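Ukar K2 Counter Workcell: Equipment Page

Print this page | E-mail this page

The Ukar K2 is a counter-height test cell for service robots that handle household objects. It is supplied by Lerkik and is used at the Ormsby site for grasping, placing and drawer-opening trials. Unit price is £2,120, excluding the manipulator and its controller.

The cell is dressed as a domestic kitchen. Appliances and food stay on the worktop during a run, and the layout is deliberately crowded. Operators must follow the working rules given on this page whatever arm is fitted. 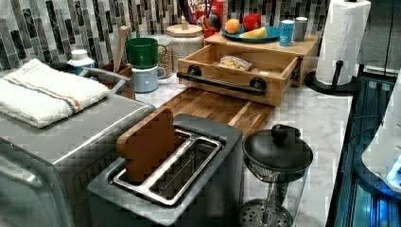

Ormsby Robotics Laboratory, Safe Handling Group

Clutter. The toaster, the French press and the glass jar of cereal are classed as fixed obstacles. A planned path may pass over them but must not touch them. Contact with glass ends the run and is logged as a fault.

Drawers. The wooden box drawer is opened by its black handle only. Gripping the drawer front is not permitted. A run may start with the drawer open or closed, and the starting state is entered on the run sheet.

Stacked items. Mugs may be stacked to a height of 2. The upper mug is removed first, and the lower mug is not moved until the gripper is clear.

Heating appliances. The toaster and toaster oven are isolated at the wall before the arm is enabled. Bread may be left in the slot as a target object. Cloths may lie on the oven only while it is isolated.

Limits. Tool speed in the cell is capped at 400 mm/s, and grip force at 85 N. Both values are set in the controller and locked by the supervisor.

The rules are reviewed each October. Requests for a change of limits go to Aqeel Afridi, in writing, with the Vendness risk form attached.

Last revised 2024-06-25

Print this page | E-mail this page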